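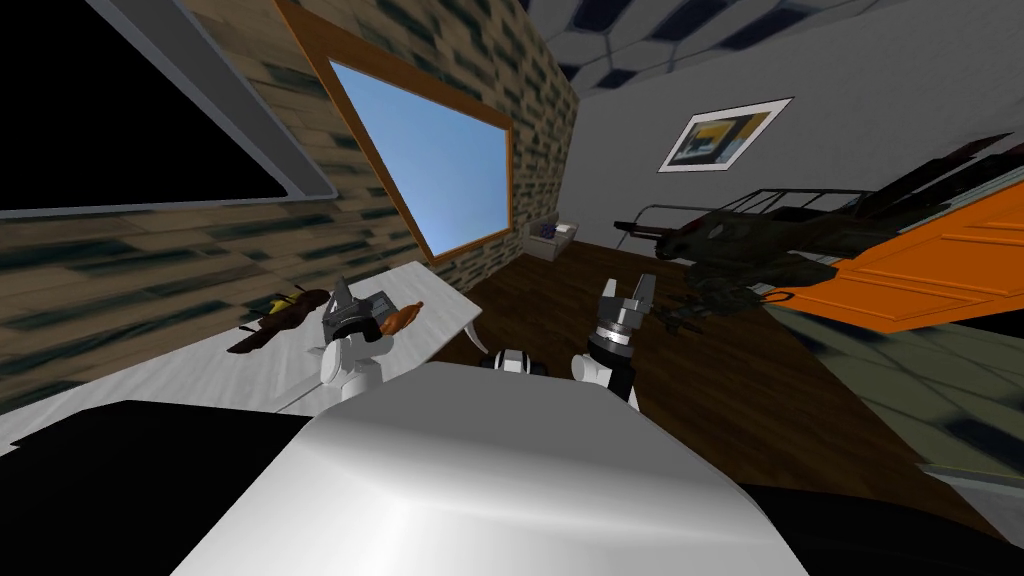 Last updated: 2024-08-05

Gula is a scene and planning tool from Brumska. I ran it for most of June on a two-arm model in a furnished room: table, bed, brick wall, orange door. It comes with 2,000 surface textures and shuffles them on each reset – walls, floor, ceiling.

Setup took 20 minutes. The planner is quick, and it kept the arms off the table edge in most of my runs. The gripper views are what I bought it for. 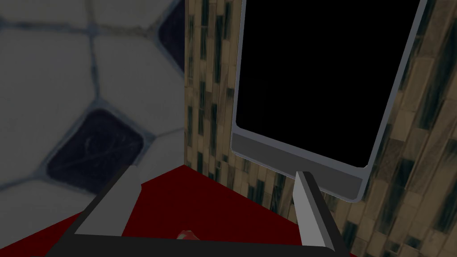 They render at the same rate as the head view, so you can train on both without resampling. Textures do look stretched up close, and the lighting is flat. Logging is poor: my longest run wrote 1,865 files into one folder. I still prefer Nurnbridge for that.

Rating: good, if you can write your own log script.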